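The Lid

Melina Vlachopoulos had one free Monday before the move to Farkdale, and she was going to spend the whole glorious thing on the bed with a box lid full of treasures! The lid had lost its box years ago, somewhere between Kurkitz and here, and it had been catching her small pretty things ever since.

"Two piles," her sister Rindo said from the doorway. "Keep and give."

"Keep and keep," said Melina.

She went for the earrings first. Red! Proper shining cherry red, still on their white card, bought at Pappas on the corner the day she passed her driving test. She had been saving them for an occasion, and then every occasion had seemed a bit too small.

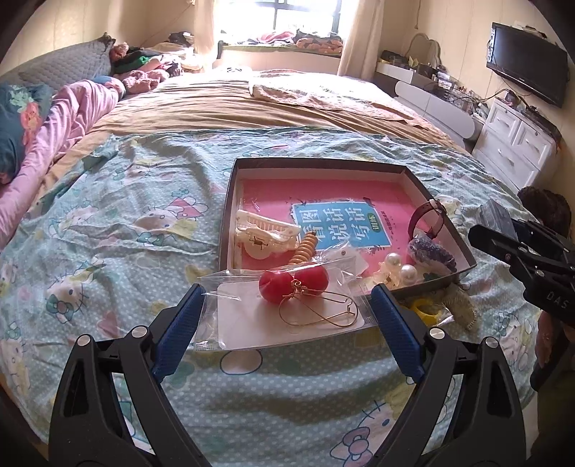 The cherry-red earrings, still in their packet.

"Wear them Friday," said Rindo, who had given up on the doorway and climbed onto the duvet. "Wear them to the farewell dinner, or I will."

The pink booklet underneath had been Melina's first Chinese workbook — look at the picture, talk about it, write about it — and she could still remember page 47, where she had invented an entire family quarrel out of one drawing. Her teacher had loved it. She had never found a better lining for a lid.

And then the watch. Oh, the watch! Their grandmother had worn it on the Kurkitz ferry every working day, reddish-brown strap, little gold crown, and she let the girls wind it if they had clean hands.

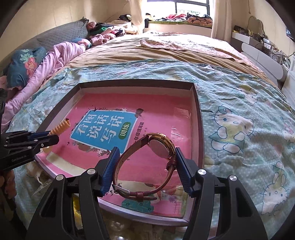 Grandma's watch, over the old workbook.

"Keep," said Rindo, very quietly for her.

"Keep," said Melina, and held out her wrist for the buckle.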